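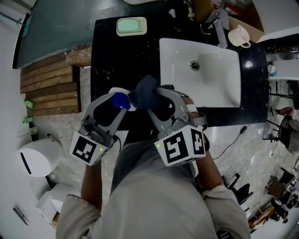 세면대 상판 위에서 양손의 그리퍼로 짙은 남색 천을 집고 있는 작업자. /사진=우디스

검색어를 입력하세요 검색 상세검색

우디스, 핸드헬드 그리퍼 비교 시험 결과 공개… 천 집기에서 차이 가장 커

2021년 10월 10일 일요일

로봇 조작 기술 업체 우디스(Udis)가 사람이 손에 들고 쓰는 그리퍼 두 기종의 비교 시험 결과를 공개했다. 시험 대상은 추코프(Cukow)와 즈와네(Zwane)가 각각 공급한 평행 집게형 제품이다. 우디스는 둘 가운데 한 기종을 가사 동작 수집용 표준 장비로 쓸 계획이다.

시험은 지난 8월 우디스 시험실에 꾸민 욕실과 주방 구역에서 18일간 진행됐다. 작업자가 양손에 그리퍼를 하나씩 들고 천 집기, 천 펼치기, 컵 옮기기, 비누 집기를 반복했고 분석에 쓸 수 있는 기록 518건이 남았다. 그리퍼의 위치는 몸체에 붙인 흑백 무늬의 정육면체 마커를 카메라로 읽어 추정했다.

두 기종의 차이가 가장 크게 나타난 항목은 천 집기였다. 추코프 제품은 집게 끝이 얇아 상판에 밀착한 천의 가장자리를 잡는 데 유리했다. 즈와네 제품은 첫 시도에서 천을 놓치는 경우가 더 많았지만 한번 잡은 뒤에는 양쪽에서 당겨도 덜 미끄러졌다. 컵 옮기기에서는 눈에 띄는 차이가 없었다. 집게가 벌어지는 폭은 두 제품 모두 최대 65mm로 맞춰 조건을 같게 했다.

시험을 총괄한 디어미드 누넌(Diarmuid Noonan) 우디스 책임연구원은 "단단한 물건만 놓고 보면 어느 쪽을 골라도 큰 문제가 없다"며 "수건이나 옷을 다룰 때는 집게 끝 모양이 결과를 많이 바꿨고, 작업자가 느끼는 피로도도 달랐다"고 말했다.

작업자 설문에서는 무게보다 손잡이와 케이블에 대한 의견이 많았다. 손목을 안쪽으로 돌릴 때 케이블이 팔에 걸린다는 지적이 두 기종 모두에서 나왔다. 우디스는 케이블이 나오는 방향을 바꾼 손잡이를 두 업체에 요청했으며, 추코프는 수정 도면을 보낸 상태다. 즈와네는 검토 중이라고 답했다.

마커 인식은 두 손이 가까워질 때 불안정했다. 한쪽 그리퍼가 다른 쪽 마커를 가리면 위치 추정이 끊겼고, 광택이 있는 상판 주변에서는 조명 반사의 영향도 있었다. 연구팀은 카메라 높이를 3단계로 바꿔 가며 같은 동작을 다시 기록했다. 가장 높은 위치에서 끊김이 줄었지만 집게 끝의 작은 움직임은 알아보기 어려워져 중간 높이를 기본값으로 정했다.

기록을 정리하고 재생하는 데는 디시네(Disine)의 소프트웨어가 쓰였다. 우디스는 두 그리퍼의 기록을 같은 형식으로 맞추는 변환 도구도 함께 만들었으며, 외부 공개 여부는 정하지 않았다.

우디스는 수정된 손잡이를 받는 대로 천 접기와 서랍 여닫기를 추가해 2차 시험을 진행할 예정이다. 표준 장비 선정은 2차 시험 이후로 미뤄졌다. 누넌 책임연구원은 "집게 끝만 교체해 쓰는 방안도 후보에 있다"고 밝혔다.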